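Storing slides in their original boxes, or not?
Started by lowri_ifans – 14 replies – page 1 of 1

lowri_ifans
I have five pairs of pool slides in the family and they live in a heap by the back door. I kept the boxes for all of them. Is it worth putting them back in the boxes between summers, or do the boxes just take up more room than the shoes? The hall closet shelf is 10 inches deep, so anything I do has to fit that.

Habibur Herath
Keep the boxes. Slides are awkward because the strap holds its shape and won't flatten, so they never stack well in a bin. In a box you can put one on its side against the wall and the other next to it facing the opposite way. Mine have been stored like that since March and the straps look the same as when I bought them.

gratby_attic
I disagree with keeping the boxes. A shoebox is mostly air once you put slides in it. I used to run the shoe donations for our school sale and we had up to 300 pairs come through. The boxed ones took twice the table space and people still opened every single box to check the size. We went to clear bags the next year.

Habibur Herath
A school sale is a different thing. She is storing five pairs at home.

gratby_attic
Fair, but the closet shelf is 10 inches. Has she measured the boxes?

lowri_ifans
Measured. Four of them fit lengthwise, the men's one sticks out past the edge.

Myfanwy Probert
I pack mine in the box with the lid attached, the kind that folds back flat on one side. It's easier than a loose lid because you can't lose it. The first slide goes in on its side, then the second goes in after it. I do this on a table with a cloth on it, after I've wiped the soles. Same black slides most people have. 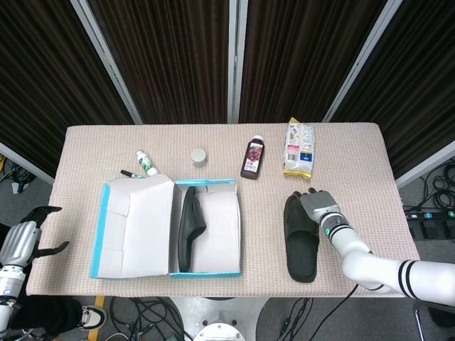
Kerstin Fjeld: do you put both of them on their sides, Myfanwy? I tried one on its side and one flat and the lid would not close. Mine are a wide strap too.

Myfanwy Probert
Both on their sides, soles out, straps toward the middle. If the lid still won't close, turn one around so the heel is next to the other one's toe.

Kerstin Fjeld
That worked, thanks. It closes now but it bulges a little on the strap side.

dinu_d
Put a sheet of paper between them if they are rubber or foam. I had a black pair mark a white pair in a hot garage. It did not come off with anything I tried.

gratby_attic
Paper is a good idea. I still say bags. I write the size on the bag with a marker and I can see what's in it.

Meinir Wynne
You can write on a box too. I put the size and the name on the short end and stack them with that end facing out. The Prundico bins everyone recommends are nice but I would have to buy five of them, and I already have the boxes.

lowri_ifans
OK, I am going with boxes for the four that fit, paper in between, names on the short end. The men's pair can go in a bag on top.

Habibur Herath
Wipe the soles and let them dry overnight first – grit in the tread ends up all over the box.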